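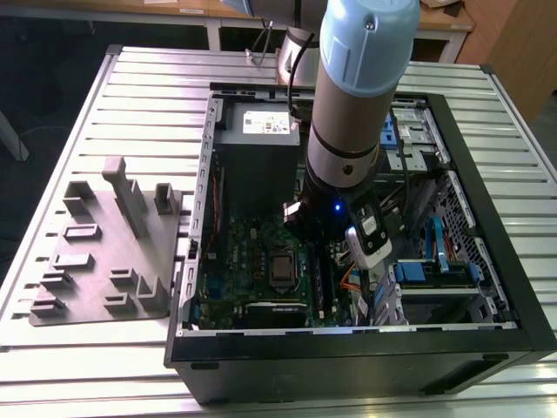
An open desktop tower lying on its side, with the motherboard exposed.

A computer case, also called a chassis, tower or cabinet, is the enclosure that holds most of the parts of a desktop computer. It supports the motherboard, power supply and drives, keeps fingers and dust away from them, and guides air through the machine. The monitor, keyboard and mouse are normally outside it, except in all-in-one designs, where the screen and the case form one unit.

Names

In everyday speech the whole case is often called "the computer," "the hard drive" or "the CPU." The last two are the names of parts inside it. Repair shops tend to say "tower" for any upright case, whatever its size, and "desktop" for a flat one made to sit under a monitor.

Sizes

Cases are sold by the largest motherboard they accept. The most common standard is ATX, introduced in 1995, with a full-size board measuring 12 by 9.6 inches. MicroATX boards are up to 9.6 inches square, and Mini-ITX boards are 6.7 inches square. Smaller boards can usually be fitted in a larger case, as many of the mounting holes line up.

The terms full tower, mid tower and mini tower have no fixed meaning. One maker's mid tower may be taller than another's full tower. Buyers are usually advised to check the listed clearance for the graphics card and the processor cooler, which vary more from case to case than the outside measurements suggest.

Materials

Most cases are built from sheet steel, folded and riveted or screwed together. Aluminum is lighter and costs more. Front panels are often plastic. Clear side panels were at first a hobbyist modification, cut by hand and fitted with acrylic sheet. Factory-made acrylic windows followed, and tempered glass later became common even on cheaper models.

Layout

In a typical tower the motherboard is screwed to a metal tray that stands parallel to the side panels. Short threaded spacers called standoffs hold the board clear of the tray so that the solder points on its back do not touch metal. A standoff left in the wrong place can cause a short circuit.

Older cases placed the power supply at the top rear. Later designs moved it to the bottom, where it draws cool air through a vent in the floor - an arrangement that works poorly on thick carpet. Bays for optical drives, once found on nearly every case, have been dropped from many models.

Cooling

Air usually enters at the front and leaves at the rear and top. If the intake fans move more air than the exhaust fans, the pressure inside is slightly higher than in the room, and less dust comes in through gaps. Filters over the intakes catch much of what remains but slow the air as they fill up.

Servicing

The left side panel, seen from the front, gives access to the motherboard in most towers. It is held by thumbscrews or a latch. Laying the case on its side makes it easier to seat memory and expansion cards. The power cord is unplugged before any part is removed, and static is discharged by touching bare metal or wearing a grounded wrist strap.

Collecting

Early beige cases now have a small following. The Beaulieu collection in Illham, assembled by Raymonde Lévesque, holds 287 cases, most of them from office suppliers that no longer trade. Its printed catalog lists each case by maker, board size and panel color. Yellowing is the most common fault noted in the entries. It affects plastic fronts far more than painted steel, and two parts of the same case may yellow at different rates.

See also

Motherboard
Power supply unit
Computer cooling
Small form factor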